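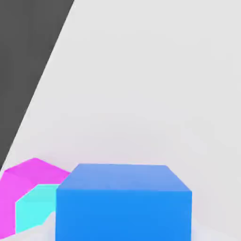 Home | Articles | Builds | Glossary | Random page

Hirkeo arm

The Hirkeo arm is a small tabletop robot arm designed for building at home or in a shared workshop. It was developed by Ibsa Abdella at Stolico, a shared workshop, and the building instructions were written together with Kirsty Marsden. The arm picks up light blocks and other small objects and puts them in a chosen place. It is normally built together with a simulated copy, in which the builder tries the movements before the motors are connected.

The name is used for the mechanical design and also for the control program. In older versions of the instructions the program has its own name, Ullelen, and this word is still found in some of the settings files.

Origin

Abdella began the design as a replacement for an earlier arm at Stolico, which was made from parts of a desk lamp. The lamp arm could lift an object but could not hold it level, and its springs had to be adjusted again after almost every session. The first Hirkeo arm kept the lamp base and nothing else. The base was given up in the second version, because the clamp did not fit on thick workbenches.

Marsden joined the work when the second version was already moving. She had built the arm at home from Abdella's notes and had sent back a long list of corrections, most of them about missing screw lengths. The list became the base of the present instructions. The third version was finished in July and is the one described in this article.

Mechanical construction

The arm has a rotating base, a shoulder, an elbow, a wrist and a gripper. The upper and lower arm are each made of two flat side plates joined by spacers. The plates can be cut by hand from thin plywood or on a laser cutter, if the workshop has one. Abdella's drawings give the holes slightly too small, so that the builder can open them with a reamer to the exact size of the bearing.

The reach of the arm, measured from the center of the base to the tips of the fingers, is 65 centimeters. A longer reach is possible, but the shoulder motor then becomes hot when the arm is held straight out. Some builders add a rubber band or a light spring from the base to the upper arm in order to help the motor. The instructions permit this but do not recommend it, as the spring changes the settings for slow movements.

The base turns on a flat ring bearing of the kind sold for rotating kitchen trays. It must be fixed to a heavy board. If the board is too light, the whole machine walks across the table during quick turns.

Gripper

The gripper has parallel fingers driven by one motor through a pair of gears. The fingers are printed in plastic or cut from plate, and the inside of each finger is covered with a thin strip of rubber. Bicycle inner tube is common. Harder rubber lasts longer but lets smooth blocks slip.

The fingers open to 80 millimeters. This is enough for the usual test blocks when they are taken across the flat sides, but a large cube taken across its corners does not always fit. For objects with many sides, such as a six-sided piece, the instructions advise to take hold on two opposite flat faces. A curved or open piece can be gripped by one wall, if the wall is thick enough.

The wires of the gripper motor pass through the wrist. This is the weakest point of the design. Marsden's version leads the wires outside in a loose loop, and most later arms have copied it.

Electronics

Each joint has a servo motor with position feedback. The motors are connected in a chain to a controller board, for which the Morikawa board is used in the original parts list. Other boards work after changes to one file. The power supply is separate from the computer, and a large stop button is placed between the supply and the motors. In a shared workshop the button is considered a part of the arm, and the arm is not to be used without it.

The 3 amp fuse named in the first instructions was a mistake of copying – it is too weak and breaks when the shoulder and elbow start together. The corrected value depends on the motors and must be taken from their data sheet.

Simulated copy

The simulated copy is a model of the arm and the table, drawn with plain surfaces and simple colored blocks. It contains the same joint limits as the real arm, and the same commands can be sent to both. Builders commonly make the copy while they wait for the motors to arrive.

The view can be placed at any point in the model. Two positions are in general use: one high over the table, and one low and close to the gripper. The low view shows less of the table, and one finger may take up a whole corner of the picture, but it is useful when blocks stand near each other. A cyan block between a magenta piece and a blue cube, for example, can be partly hidden from the side, and the free space on each side of it must be judged before the fingers go down. Strong, different colors are chosen so that the pieces can be separated easily where they overlap.

Shadows are kept soft in the supplied model. Real workshop light is harder, and a program that finds blocks by color may need new limits when it is moved to the real table. Abdella suggests taking these limits at the time of day when the arm will be used.

The model does not copy everything. Play in the gears, stretching of the rubber and bending of the side plates are left out. A grip which succeeds in the copy can therefore fail on the bench, mostly by closing a little beside the block.

Calibration

After assembly the arm is placed in a straight upward position and the zero point of each joint is saved. The gripper is then moved by hand to several marked points on the board, and the program compares them with the calculated points. If the error grows with the distance from the base, the length of one arm part has been entered wrongly. If the error is the same everywhere, the base is usually turned.

Calibration is repeated when a motor has been removed or when the arm has been carried by the forearm. The latter is a frequent cause of damage at Stolico, where a handle was later added to the base board.

Variants

A shorter arm without the wrist joint exists for school tables. It can only take blocks from straight above. Another variant replaces the fingers with a suction cup and a small pump, but it is noisy and does not hold pieces with narrow upper faces. Marsden has also described a left-hand version for benches standing in a corner, in which the motors of the shoulder and elbow are on the opposite side. The drawings for this version are not complete.

See also: Parallel gripper; Servo motor; Ring bearing; Joint limits

Filed under: Robot arms | Home-built machines | Shared workshops

3 comments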